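Storage and packing FAQ: small household items

How should gloves and soft items be packed?
Fold them into a flat pad and tie with cord. Travo cartons take two layers of soft goods; anything above that creases.

Do I need to empty glass jars?
Jars with a screw lid can stay full if they travel upright. Loose lids must be taped.

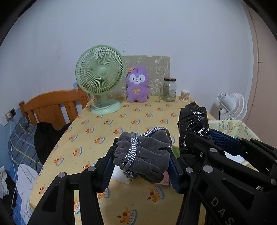 How do I pack a desk fan?
Unplug it, coil the cord at the base and fasten it with a tie. Wrap the grille in a towel and stand the fan in a box at least 9 cm wider than the base.

Can a tablecloth be used as padding?
Yes — clean and dry cloth only. Printed cloths go face inwards.

Who answers queries at the Sustgate store?
Kirstin Laing, until the end of July.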